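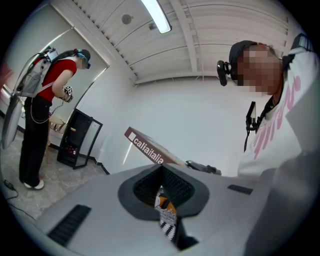

Plaketel 4 is out, and we've been grinning about it all week!

If you run captions, score bugs or lower thirds for live shows, the big news is the new playout list. You can drag items around while the show is on air, group them by segment, and jump back to anything you've already used without digging through folders (a request we've had since the first version, so thank you for being patient). Templates built in the older release open as they are.

The crew at Momness had an early build for their Sunday sports block and sent us two pages of notes — great notes, too. Most of them made it in. The font picker now remembers your last 30 choices, and the clock can count down past zero, handy for anyone with a host who likes to talk.

Sellance users get a new link as well. Point Plaketel at your Sellance rundown and story titles fill in on their own, with changes showing up in the list as your producer types them.

We'll be showing all of it at the Mavromatis open house in April, booth 28. Bring a template you're stuck on and we'll work on it together! Current license holders can grab the update from their account page, and the release notes are there too.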